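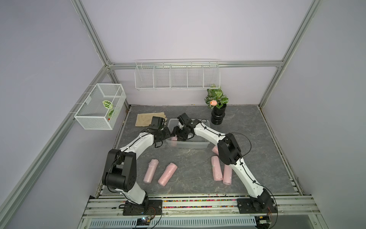 Section 4. Setting up a trip in Kazmi Trip Planner

Read this section before you add your first island or coastal route. You will need your booking emails, a data connection, and your Kazmi sign-in. The examples use a stay on Hulemora with a ferry crossing from Faltus.

4.1 Create the trip

1. Open the app and tap New Trip.
2. Type a name for the trip. Names can be up to 60 characters long.
3. Choose your arrival point. For Hulemora, pick either Manda harbor or the airstrip.
4. Set the arrival and departure dates, then tap Save.

Note: The app uses the local time at your arrival point. If your flight lands after 11 p.m., check that the first night of your stay is on the correct date.
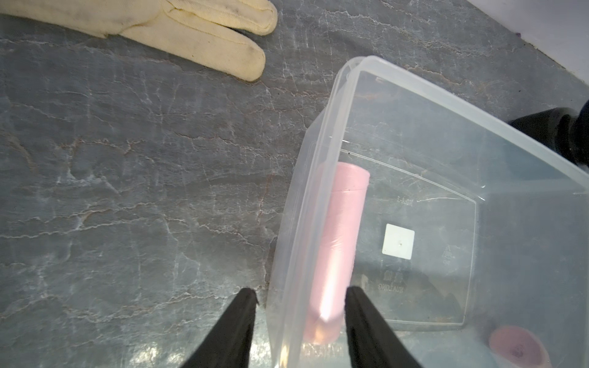
4.2 Add places to stay

1. Open the trip and tap Stays.
2. Tap Add, then paste the confirmation number from your booking email.
3. Check the address on the map. Drag the pin if it is in the wrong spot.
4. Repeat for each place you are staying.

Village addresses on Hulemora often have no street number. In that case, ask your host for a map link and paste it in the Address box - the pin will move by itself.

Caution: Deleting a stay also deletes any notes and drives attached to it. Copy your notes first. 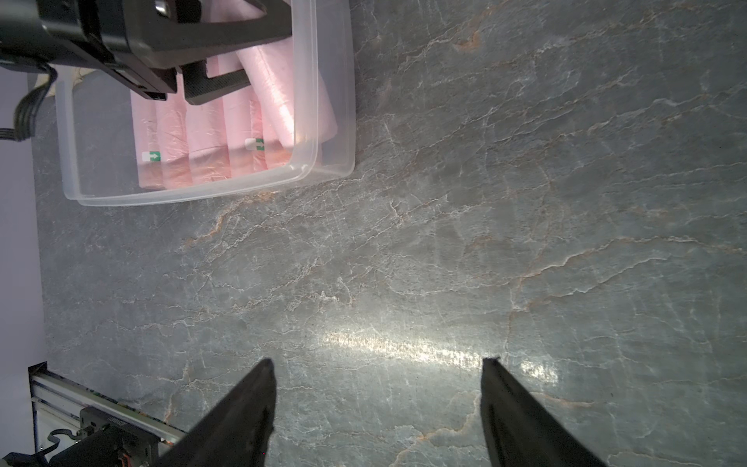
Kulsoom Arain
Technical Writer, Traveler Guides

4.3 Add ferry crossings

1. Tap Transport, then Ferry.
2. Enter Faltus as the departure port and Manda as the arrival port.
3. Select your sailing from the list. If it is missing, tap Enter by Hand.
4. Turn on Vehicle if you are taking a car, and type the plate number as it appears on your rental papers.
5. Set the check-in reminder. The default is 60 minutes before sailing.

Note: Sailing times change between the summer and winter schedules. Crossings saved before the switch are not updated. Open each one and tap Refresh.

Caution: The reminder does not replace messages from the ferry company. Sailings can be canceled for wind, sometimes on the morning of travel.

4.4 Plan a day route

1. Tap Days and choose a date.
2. Add your stops in any order. Each day can hold up to 11 stops.
3. Tap Sort by Distance, or press and hold a stop to move it.
4. Under Road Type, turn off Unpaved if your rental contract does not allow dirt roads.

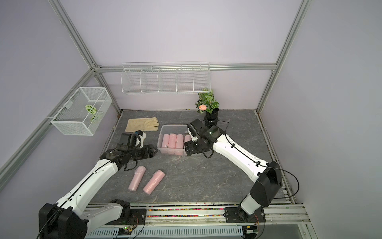 Drive times are worked out for a small car in dry weather. On mountain roads, open Options and set Pace to Relaxed. Fuel stations show on the map when you zoom in - on the west coast they are far apart, and several close in the afternoon.

4.5 Save the trip for offline use

1. Connect to Wi-Fi.
2. Open the trip menu and tap Download.
3. Wait for the green check mark before you close the app.

The Hulemora map needs 58 MB of free space. Photos attached to your notes are downloaded separately, up to 100 per trip. To check the download, switch your phone to airplane mode and open one of your day routes.

If the map is blank, delete the download and repeat steps 1 to 3. For sharing a trip with other travelers, go to Section 5.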